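February
By our features writer

Clutham is hardly a place you'd cross the county for, but I'd go back tomorrow for the Llewellyn workshop's open day. By 10 there was already a queue to watch robot arms work on an old desktop PC.
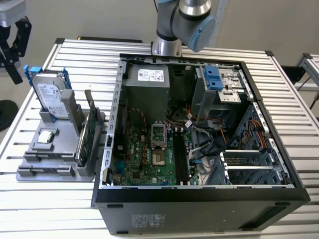 Visitors get close, and the staff happily answer anything (I asked plenty). The job is fiddly: memory, processor and hard drive each have their own place in a grey printed holder.
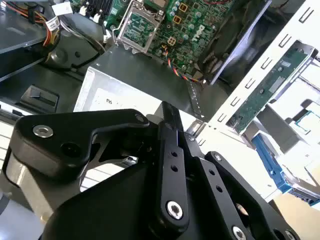
Can a robot cope with parts this small?
It depends on the part. Memory has to be held straight, and cables bend wherever they like. 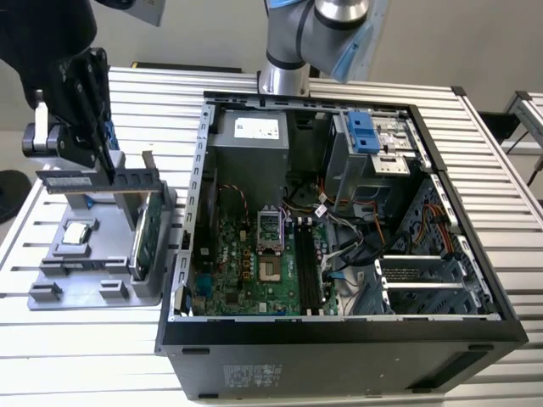

I stayed for three demonstrations and would gladly have watched 50. A girl of 9 next to me was giving the arms instructions, out loud!
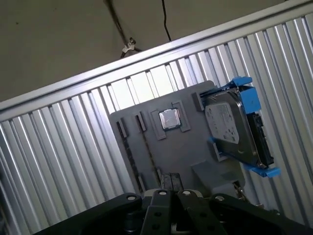
Trirnberg, February

The team's sister workshop opens its own doors here next, with the same task and longer hours.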